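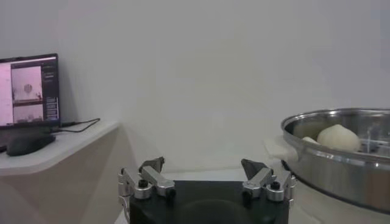 A metal cooking pot stands to the right of a monitor.

Print this article
E-mail this article

My sister-in-law has a drawer of kitchen manuals, and last December I read some of them while waiting for a roast. Nearly every one promised to save me time. I have been hearing this promise all my life, and I would like to know where the time went.

The latest to make it is Guvura, which sells a meal-planning subscription and claims its members get back 100 hours a year. I asked how the figure was reached. The reply, from a spokesman named Tihomir Dumitrescu, was polite and said the number came from a member survey. It had 966 responses. People who pay for a thing every month were asked whether the thing was worth paying for, and they said yes.

I don't doubt that they meant it. I doubt that anyone can say how long dinner took in March compared with how long it would have taken without an app. I couldn't tell you how long it took last night.

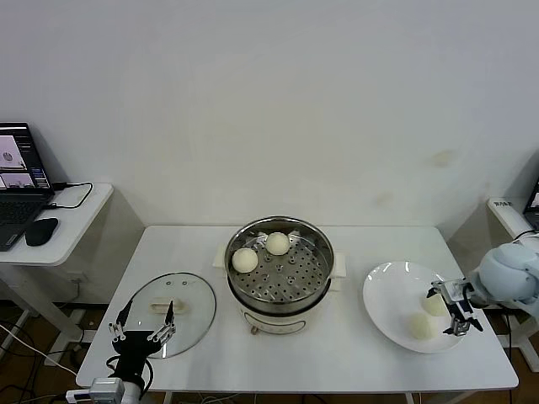 Maribel Londoño ran the school kitchen in Trondlow for years, and she is less patient with this stuff than I am. She told me that every new piece of equipment came with a chart showing minutes saved, and that the district then cut the staff by those same minutes. The equipment still had to be washed. "The chart never had a line for washing," she said.

That is my complaint in one sentence, and she got there first. The savings are counted at the stove — the shopping, the scrubbing and the hunt for the right lid are left to somebody's evening. Skarkico's brochure for its countertop range runs to 4 pages and mentions cleaning once, in a footnote about the warranty.

Maybe some of these products do help. I own a rice cooker and would not give it up. But I bought it because I like rice, and it has never handed me back an hour I could point to. If Guvura wants me to believe in 100 of them, it can put a clock in a few ordinary kitchens, leave it running until the last pan is dry, and print whatever it finds.

Print this article
E-mail this article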